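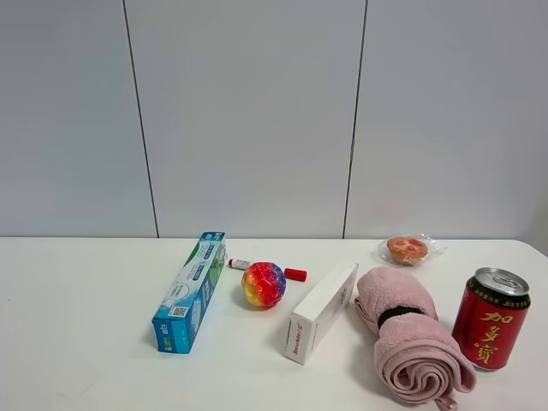 Marcelino Araújo says a drawer like mine needs two boxes, one for the bathroom and one for food, and that I should stop pretending everything is "miscellaneous." He wrote that under my July post.

I tried it last night. The toothpaste and the lip balm go in the bathroom box, and so does the pink towel, rolled up with the black elastic around it. The wrapped pastry and the red can are food. That left the rainbow ball, which I put back in the drawer.

The boxes came from Herstead and the pair cost 50 with the lids. The lids don't close over the towel, so I left them off. I still have the hall closet to do before the end of August 2021.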